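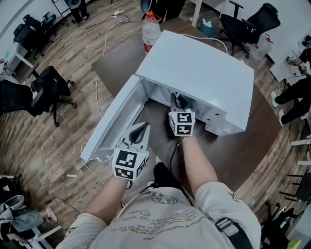 Energy Systems and Emissions
Handout 6: Reading a grid carbon figure
Course leader: Ewurabena Aidoo
Revised July 15, 2022

1. Average and marginal intensity

Average intensity is total emissions divided by total generation over the same period. Marginal intensity is the emissions from the plant that responds to a small change in demand. The two can differ by a wide margin on the same network in the same hour.

Use the average for reporting. Use the marginal figure when asking what a change in demand will do. State which one you have used.

2. Worked case: Nendness

The Nendness network has one gas station, Caltus, and a wind farm at Skerar. In one January hour the network generated 3,431 MWh. Caltus ran part-loaded throughout and Skerar output was taken in full.

Extra demand in that hour would have been met by Caltus. The marginal intensity is therefore that of gas, whatever share the wind held. When wind is being curtailed the marginal figure may fall to zero, subject to network limits.

3. Losses

Intensity at the station gate is lower than intensity at the socket. Losses on the Nendness lines reach up to 12 per cent in winter. To convert, divide the gate figure by (1 - loss fraction). Multiplying by (1 + loss fraction) is a common error and gives too low a result.

4. Imports

Imported power carries the intensity of the exporting network. Lecomte and Magagula treat it as zero in the older course notes. Do not follow them on this point.

Problem sheet: questions to Sipho Magagula. Section 5 (storage) will be issued separately.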